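Home Products Support Downloads Contact

Filed under: Hand-held grippers / Jaw alignment and closing

April
Logged by Chanida Boonyarit, product support, Lavel

Product: Flikik hand-held gripper kit, standard jaws
Customer: Oyewole, joinery and small fittings
Priority: normal
Status: open, awaiting parts

Reported fault

Customer states that the recorded jaw opening does not return to zero when the trigger is fully pulled. The offset is 2 mm on most closings and appears after a long session. Recalibration clears it for a short time. The customer has asked whether the fault is in the jaws, the linkage or the Stitard logging software, and whether the kit can be exchanged under the service plan.

Checks done by customer before contact

Battery charged. Logger restarted. Software reinstalled from the download page. The customer also swapped the trigger spring with the spare from the kit, with no change. The old spring was kept and should be sent back with the unit if we call it in.

First reply from support

Asked the customer to close the jaws with nothing between them and check for play at each linkage pivot by hand, with the logger switched off. Also asked for the calibration file and a still from the gripper camera with the jaws closed and the glove on, as in normal use.

The calibration file arrived at 14:20. It holds 800 closings. The first 224 return to zero. The offset then appears and stays for the rest of the file, apart from a short run after the customer recalibrated. There is no slow drift before the change. A worn pad would normally show as a gradual slope, so pad wear is low on the list for now.

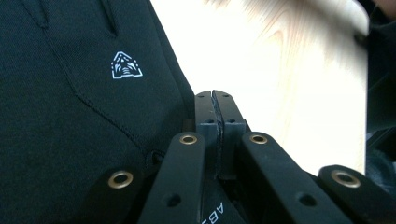

Fig. 1. Jaws closed against the work surface, gloved hand at left.

The jaws are together, with a thin dark gap between them. A gap of this kind is within tolerance for the standard jaws and does not by itself account for the reading. The brass eyelets at the ends of the linkage arms are all in view. Play in the pivots cannot be judged from a still, so the hand check is still needed.

One point to follow up is the glove. It sits very close to the outer left arm, and the outer arms swing furthest when the jaws move. If fabric is caught between the arm and the body, the linkage could stop short while the pads, being slightly soft, still look shut. The still does not show whether this happens. Customer asked to repeat the test bare-handed, then with the glove, and to keep the two files separate.

Second reply from customer

Bare-handed test: 100 closings, all return to zero. Gloved test, same number: offset returns part of the way through and does not clear when the glove is pulled back from the arm. Customer reports slight side play at the outer left pivot and none at the other three.

Assessment

The glove may have started the fault but does not explain all of it, as the offset remained once the fabric was moved away. Side play at one pivot would let the arm settle in a second position under load. The encoder reads from the linkage and not from the jaw tips, so the logger would then record an opening that is not there. Stitard is reading the encoder correctly and no software change is needed.

Not yet explained: why the bare-handed run was clean with the same loose pivot. Possibly less side load from the hand. To be tested on the bench with a matching unit.

Action

1. Send outer arm and pivot set, left side. Out of stock until the next delivery, customer told.
2. Customer may carry on with the kit bare-handed or with a close-fitting glove. Zero to be checked at the start and end of each session.
3. Recordings already made with the offset can be corrected in Stitard under Tools, Jaw zero, Apply from closing. Work on a copy of the file.
4. Exchange under the service plan not offered at this stage. Review if the new pivot set does not hold zero over a full session.

Note for product team: the manual gives a minimum clearance for sleeves but says nothing on gloves. Suggest adding a line to the fitting page.

Ticket stays open until the customer sends a calibration file with the new parts fitted.

Previous ticket Next ticket Back to list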